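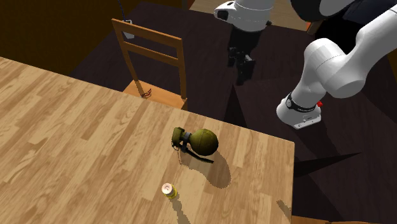 3. Preparing and oiling the tabletop

Read this section completely before you open the oil. The work takes one evening and one morning, plus the curing time. The instructions are for the Arkico butcher-block tops and for the Dritex hard oil that comes in the same carton. If you bought the top without oil, see section 6 for the other products we have tested.

3.1 What you need

Dritex hard oil, one can
Sanding paper, grit 120 and grit 180
Four cotton cloths without color
A flat brush or a white pad
Gloves and a metal bucket with a lid

CAUTION: Cloths with oil on them can start to burn by themselves, also many hours after the work. Put them under water in the metal bucket and close the lid. Do not leave them folded on the floor or in the trash.

3.2 Sanding

1. Put the top on two supports of the same height. It must not move when you push on it.

2. Sand with grit 120, always along the planks. The planks in these tops are staggered, so the joints do not meet in one line. Go over the joints with the same pressure as the rest.

3. Change to grit 180 and repeat. Do the rim by hand. A machine takes too much from the corners.

4. Remove the dust with a vacuum cleaner, then with a dry cloth.

Note: Planks of different color are normal in this product. The dark ones drink less oil than the light ones, and you will see it in the first coat.

3.3 Oiling

5. Stir the can for 2 minutes. Do not shake it.

6. Start with the underside. Many customers skip this side and then write to us that the top has bent.

7. Put a thin coat with the brush or the pad and wait 45 minutes.

8. Wipe off everything that is still wet on the surface. If it feels sticky under the glove, there is too much oil - wipe again with a fresh cloth.

9. Leave the top overnight in a room with open window. Turn it in the morning and do the upper side in the same way.

10. Give the upper side a second coat the next day. The underside needs only one.

3.4 Before first use

Wait 4 days before you put anything heavy on the table, and do not put water on it in this time. A tablecloth must also wait, the oil needs air to become hard.

Note: In March and in the other cold months the curing can be slower. Press a paper towel on the surface. If it stays clean, the table is ready.

3.5 Care

Clean with a damp cloth and a little soap. Oil again when a drop of water no longer stays round on the wood. For a kitchen table this is usually once a year - a desk can wait longer.

Questions about this section go to Anayeli Trujillo, for spare cans and cloths write to Iraklis Raptis. Please include the batch number from the carton.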